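Drinora Garment Handling Set - Data Card

Maintainer: Paavo Rantala. Revised Thursday, August 13, 2026.

Scope: 304 episodes, two arms, one table. Follow the rules below when adding or relabeling episodes.

1. Log all camera views on one clock.
2. Label a grasp from the wrist view - use the workspace view only to tell left arm from right.
3. Mark an episode "review" if the fingertips are hidden at contact.

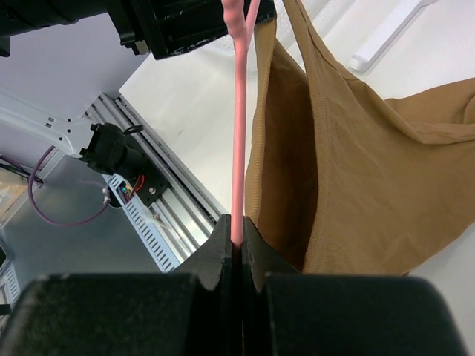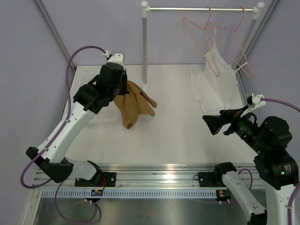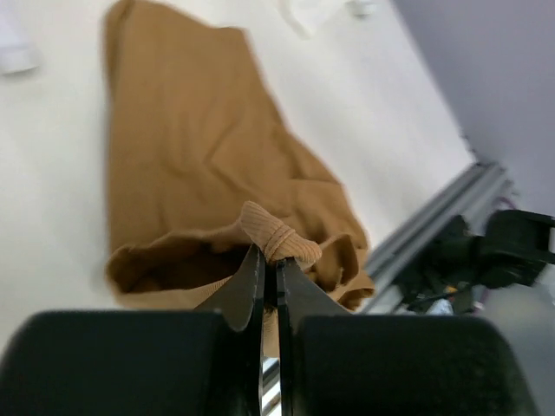 Brown garment, two wrist views and one workspace view (second).

Send label disputes to Rhodri Lloyd with the episode number.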